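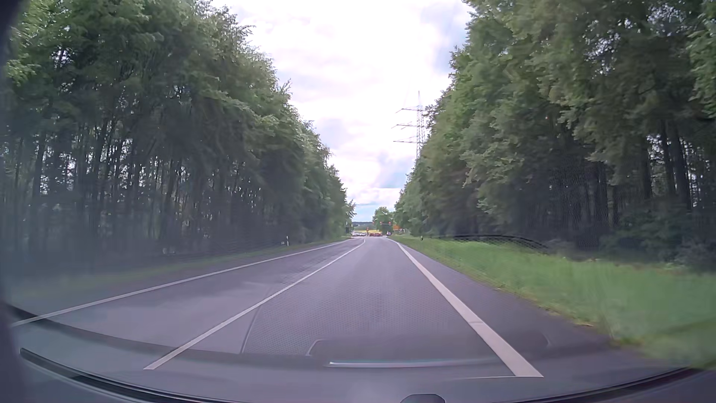
Vitamin D through the darker months

With the clocks going back soon, the Clulgate practice has had plenty of calls from parents of school-age children asking whether to start vitamin D again. For most families the answer is yes, from fall until the end of February.

Children get most of their vitamin D from sunlight on the skin, and very little from food. Oily fish, egg yolks and fortified cereals all help, but few children eat enough of them. A daily tablet or spray covers the gap. Check the label for the right dose for your child's age, and don't give two products that both contain vitamin D - many multivitamins already do.

Saimi Kokkonen, our dietitian, is holding a drop-in at the Ustness clinic on 28/09/2019. No appointment is needed. Bring the packaging of anything your child takes now, including gummies. She can also talk about iron, which comes up a lot with teenagers who have stopped eating meat.

If your child takes regular medicine or has a kidney condition, speak to Gemma Oakley at the front desk first and she will book you a call with the pharmacist.

Tablets come in bottles of 60. Keep them out of reach of younger brothers and sisters.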